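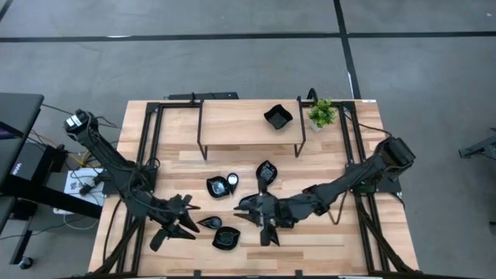

Butcher-block table, black dishes and the little shelf

Akpan Home Forum > Tables and Worktops > Black dishes on a pale top

zdauda
Posted Jul 27, 2026
I've got a set of black dishes and want to keep them on the table with a small shelf at the back, as in the photo. The top is pale butcher block and I've only ever oiled it. Two things. Will black dishes mark it if they get dragged? And does the shelf look daft on there?

Berkar763
Yes, they can mark it. It depends on the bases. Turn one over and run a finger round the foot. If it's rough, rub it down with fine wet and dry paper or stick felt on. I'd use hard wax on the top instead of oil.

P Penrose
Disagree about the wax. I had it on a table in Ellville for 10 years and every scratch showed white. Oil you can patch in an afternoon. Leave it as it is, Zainab.

Berkar763
You can patch wax too. You need a thin coat and a proper cloth.

lemeck_joinery
Either will do. The shelf is fine but I'd put fewer dishes out. Have you got one from lower down? Hard to judge height from above.

zdauda

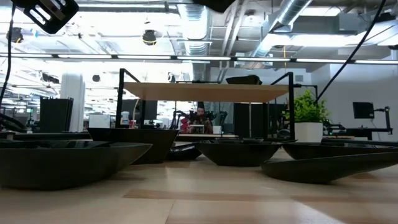
The shelf is the bit I can't decide on. My sister thinks it should go on the wall and the whole table be left for dishes. I like having the plant next to it, and with one black bowl up on the board the dark metal doesn't look so heavy to me. I could move the deep bowl with the straight sides, as it's the one we use least. Felt is ordered.

P Penrose
Keep the shelf. Lift the plant pot now and then though. I left one standing from February and it took me nearly 3 weeks to get the ring out.

Berkar763
Wax would have stopped that.

P Penrose
It was waxed.

lemeck_joinery
Cork mat under the pot, 2 mm is plenty. Wall shelf gets my vote, sorry Pauline.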